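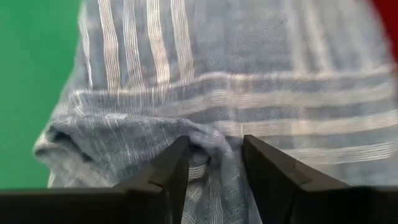 A gripper holding a gathered section of checked cloth at the Whiteley open day.

Visitors to the Bellitix workshop in Whiteley were shown how robotic arms can be taught to handle clothes and other soft goods at the company's open day in June. The event drew 300 people from Whiteley and nearby Cidville, among them pupils, local employers and staff from the Purberg laundry service.

Demonstrations were held at 8 stations, each covering a different household or warehouse task. Guests were invited to put questions to the engineers between runs.

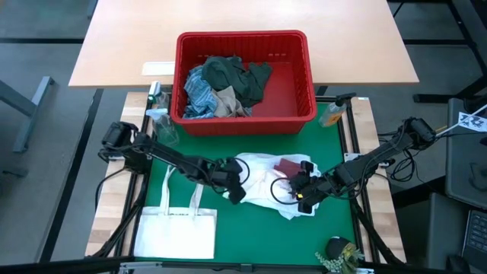 Bianka Győri, who leads the handling programme, told visitors that cloth and thin plastic remain hard for machines to manage – both change shape as soon as they are touched. Her team has logged 3000 practice runs with garments and bags over the past year, and plans to share a summary of the results with partner firms.

The Purberg laundry service will discuss a trial of sorting equipment with Bellitix later in the year. No decision has been made on its length or cost.

A further open day is planned for the autumn. Schools and firms wishing to attend should write to the visits office, quoting reference 515.

Last updated: June

Contact us | Copyright Bellitix | Back to top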